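The long way round to Halell

The woman who runs the mending counter at Selum has asked not to be named, on the grounds that everyone who needs to find her already can. She works in two rooms above the old ticket office at Rukport harbour, and has done so for 30 years. When I arrive, just after nine in the morning, she is unpicking a cuff and does not stop to shake hands.

She came to knitwear by way of fishing nets. Her mother mended them for the boats that went out to Halell, and she was put to work on them as soon as she could tie the knot. "A net tells you straight away if you've done it badly," she says. "With a jumper it can take until the second wash."

Most of what comes up the stairs is wool. Elbows go first, then cuffs, then the edge of the neck where people pull it over their heads. She keeps a ledger, and last year's shows 1,452 repairs. The year before it was 2,203, which she puts down to a bad summer for moths and a piece in the local paper. She was glad when it dropped. "I was sitting here until ten at night. I don't want to be busy like that again."

I ask what people get wrong. She thinks about it while she threads a needle. Heat is one thing – radiators in particular – and hanging is another. A heavy knit on a hanger will grow at the shoulders and keep growing. She folds hers, and washes them less than her customers would like to hear. "Twice in a winter, if you wear a shirt under it. Air it by a window the rest of the time."

She is less strict about the mending itself. Some customers want a repair that can't be seen, and she will do that, though it costs more and she finds it dull. Others bring a grey cardigan and ask for a red elbow. She has no quarrel with either. What she won't do is patch over a hole that is still running, and she has sent people home with a loop of cotton through the loose stitches and orders to come back when they have made up their minds.

Black is the hardest colour. She saves it for the morning, at the table under the window, and she will not touch it after three o'clock between November and February. The stitches vanish into one another, she says, and ribbing makes it worse, for a dropped stitch can sit in the furrow for a year before anyone notices. Her trick is to lay a white pillowcase under the work, or inside it if it is a sleeve, so that the light comes up through the gaps.
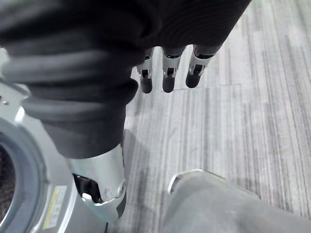
One customer, writing in the visitors' book by the door, disagrees about the pillowcase and says a sheet of yellow paper does the job better and doesn't slide. The mender has read this and tried it. Paper crackles, she says, and she likes to have the radio on.

Yarn is a growing worry. She used to buy from the mill at Shao, which sold off its ends by weight, but the shop there closed and the new owners only sell full cones. She now unravels old jumpers for their wool, washing the skeins in the sink and hanging them over the bath with a spoon tied to the bottom of each. A good navy can take her weeks to match. There is a drawer of blues, none of them quite alike, and she knows which garment each came from.

She teaches a little, 2 evenings a month in the winter, and would do more if the stairs were easier. Her pupils start on socks. She has them knit a small square first, cut a hole in it with scissors and mend it, and she says the cutting is the part they dread.

I had brought a jumper of my own, with a hole under the arm that I had been hiding since July. She turned it inside out, pulled at the seam with both thumbs and wrote something in the ledger. It will be ready in a fortnight, and I am to stop using the tumble dryer.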